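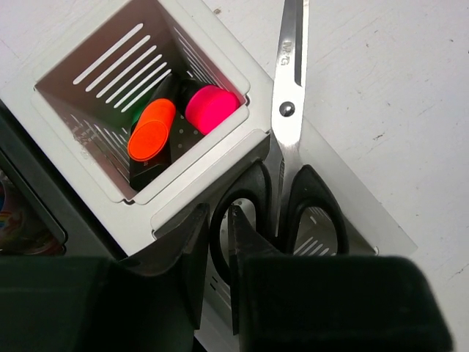
Workstation Inspection: Desk Items and Small Tools
Clamham Site, Room 30
Inspected by: Eglė Žukauskas
Date: November 1, 2018

1. Storage of pens and scissors
Result: Satisfactory.
Comments: A slotted desk organiser with open compartments is provided. Capped pens are to be kept in one compartment and scissors in another. Scuff marks were noted on an inner wall – no action required.

2. Scissors
Result: Satisfactory, with comment.
Comments: Scissors left on the desk must be fully closed, with the blades pointing away from the seated user. The pair inspected has black plastic handles and a pivot screw at the base of the blades.
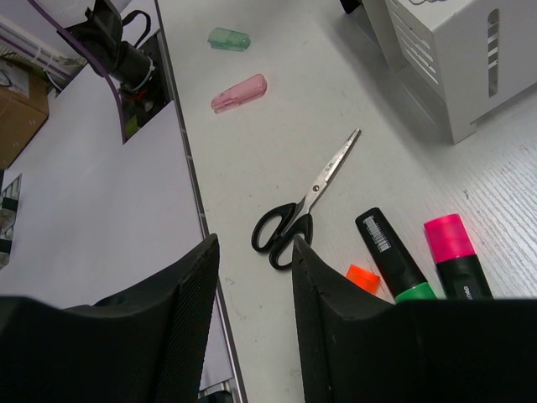 Staff are reminded that scissors should be returned to the organiser at the end of each working period. This was also raised in the October inspection.

3. Highlighters and markers
Result: Satisfactory.
Comments: Caps must be replaced after use. Dried-out items should be reported under stock code 843 and will be replaced from the Drumik order.

4. Desk surface
Result: Monitor.
Comments: Fine scratches and scuffs are present on the white surface. The metal edge strip is to be checked by hand for raised corners at the next visit.

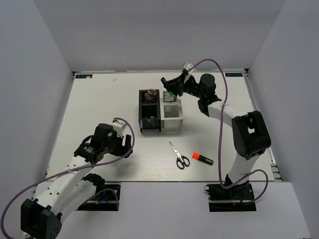
5. Follow-up
Responsible person: Polyxeni Kontogiannis
Action: Enter item 4 in the site register under reference 231.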